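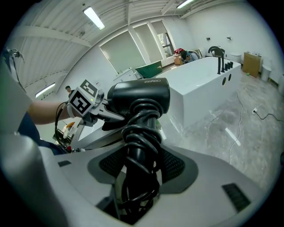 Vetport Technical College | Department of Mechanical and Electrical Engineering | Student Manipulation Club

October 22, 2021

Student club begins recording two-handed tasks for the Famelix project in a bathroom showroom

The Student Manipulation Club at Vetport Technical College has started the recording stage of Famelix, a student project on two-handed handling of household objects. Recording is taking place in the Grønli bathroom showroom. The club has 17 members on the project, drawn from the mechanical, electrical and computing courses.

Famelix collects demonstrations made by people. An operator holds one gripper in each hand and carries out a task at normal walking and reaching height, using only the gripper fingers to touch the object. The movement of both grippers is recorded together with video. The recordings will be used during the second half of the course to train a controller for the two-arm bench in the department laboratory.

Each gripper carries a cube at its base, printed on its faces with square black-and-white markers. The position and angle of the gripper are worked out from whichever faces can be seen by the cameras. A cube was chosen over a single flat marker after bench tests in July, in which a flat marker was lost whenever the operator turned the wrist by more than a small angle. Losses still occur with the cube when one gripper passes in front of the other, and the software marks these intervals so that they can be left out of training.

The task list has seven entries. Among them are picking up a compact hair dryer with its cord wound round the handle, passing an object from one gripper to the other, and lifting a hand-held shower head with a coiled hose. Coiled cords and hoses were included on purpose. A rigid object can be described by its shape and weight, but a coil shifts as it is lifted, and the second gripper often has to support it while the first holds the body. The club's earlier work used blocks and tins, which gave good results on the bench and poor results with anything that had a cable attached.

The showroom was selected for its surfaces. Glossy baths, polished tile and overhead strip lighting all produce reflections, and reflections are a known source of error in marker tracking. The laboratory at Vetport has matt walls and a matt floor, and software tuned there had not been tested against anything else. Tall windows in the showroom also mean that the light level changes during a session. The camera exposure is therefore fixed at the start of each session and checked again at the midpoint. 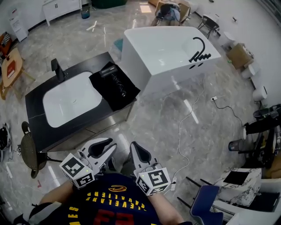 Demura, in a written reply to the club's test plan, asked whether operators would slow down once they knew they were being recorded, and suggested that the first few attempts at every task be kept apart from the rest. The club has adopted the suggestion. Early attempts are now stored under a separate heading, and the training set will be built both with and without them so that the two can be compared.

Demura is also lending the project a spare pair of gripper fingers for wear tests. The contact surfaces are examined between sessions, as a worn pad changes the force needed to hold a smooth object and would make later recordings differ from earlier ones.

The target for the stage is about 1,000 usable demonstrations. A demonstration is counted as usable if both grippers are tracked at the start and end of the task, the object is not dropped, and the operator's fingers do not touch it. Dropped objects are kept in a further set for students working on fault detection. Operators change over between tasks, and every member of the project is expected to take a turn with the grippers as well as at the recording desk.

Recording will run for 14 weeks, with pauses for examinations. Members working on the software will process each session before the next one begins. The main checks are the time offset between the left and right grippers, the length of any gap in tracking, and the opening width of the fingers, which is compared with a set of gauge blocks.

The stage has several limits. All recordings come from a single building, the operators are all students, and the range of objects is narrow. The club does not expect a controller trained on this material to work in an ordinary home without further data. A second site with carpeted floors and lower light is being considered, and no agreement has been reached.

Results will be presented at the department's project afternoon at the end of the course. The task list, the recording procedure and a sample of the processed data will be placed on the club's pages before then. Other student clubs wishing to use the procedure may apply to the department for the current version, which includes the drawing for the marker cube and its printing instructions.

Contact: Student Manipulation Club, Vetport Technical College | © 2021 Vetport Technical College | Back to top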